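2018-01-12

Back from Drimulcombe a little after 11. The road was clear the whole way and I had the house to myself by noon, so I did the front room, which I have been putting off since before the holidays.

Started with the shelves. Two boxes of magazines went out to the porch for recycling. The Corwood lamp still flickers – I tightened the bulb and it made no difference. Then I vacuumed under the rug and along the baseboards and wiped down the windowsill.

The blue cover took the longest. I bought it from Katona in May for 16 dollars and it has never stayed where I put it. I pulled it straight over the seat, then pushed it up over the back and tucked what I could. It still bunches into a ridge on the left side. I may try safety pins.

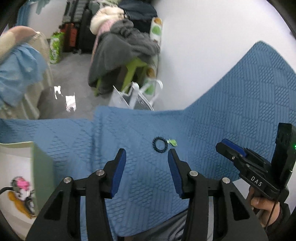
The blue cover, and the hair tie with the little green piece.

I had been looking for that hair tie for nine days. I checked the car, the bathroom drawer and every coat pocket, and bought a pack of plain ones at the drugstore in the meantime. I can't decide if the green thing is a leaf or a turtle. I have always called it the turtle.

Lunch was soup and the end of the bread. Called Jela about the curtain order and waited on hold for about 7 minutes. They say the rod is in but the brackets are not, so I will pick everything up together.

Did not get to the closet. Also need to buy vacuum bags, a bulb for the lamp in case it is the bulb after all, and stamps. Cold tonight, so I left the kitchen tap dripping.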